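Comparing Two Finger Sets for a Hand-Held Gripper on Soft Items

Student project report
Fabian Camenzind and Guangming Duan
13 April 2019

1. Aim

We wanted to know which of two finger sets works better for picking up clothing with a hand-held parallel gripper. The first set, which we call Povex, has wide pads with a rubber face. The second, Ferkance, has narrow fingers. Both fit the same gripper body, so the only thing we changed between runs was the fingers.

2. Method

Each set was used for 200 grasps, split over 4 garment types: T-shirt, towel, knit sweater and jeans. The operator closed the jaws on the garment, lifted it to a mark on the wall and held it there. A grasp counted as good if the garment stayed in the jaws for the full hold. Guangming did all the grasps and Fabian kept the log. We took a break after every 20 grasps because the trigger gets tiring and we noticed sloppy closing when we skipped the break in a trial run.

The garments were dropped on the bed again before each grasp and not smoothed out. We did not control the lighting.

3. Results

T-shirts and jeans showed almost no difference between the sets. Towels went slightly better with Povex - the rubber face helped on the loops. The sweater was where the sets came apart. With wide pads we often pushed the knit down into the comforter and closed on very little of it. Narrow fingers got under a fold more easily. Ferkance lost the sweater 14 times fewer than Povex did.

Most of the drops with either set came from grasps on the neckline or cuff, where the ribbing is thick and springs back. Grasps on a fold in the body of the sweater were more reliable.

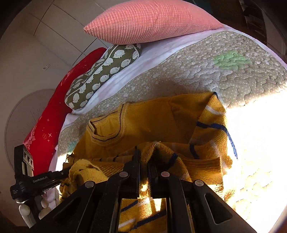

Figure 1. Sweater on the comforter, with a fold of the knit between the two fingers.

4. Problems

The camera view was hard to judge near the corners, where the picture gets dark. Direct sun on the bedding also washed out part of some recordings, and we had to go by the written log for those.

Having a single operator is a weak point. Guangming got better at the sweater during the project, and the Ferkance runs came second.

5. Next steps

We would repeat the sweater runs with the order of the sets mixed and a second operator. The Lei wrist mount arrived too late for this report and still has to be tested at Pindton.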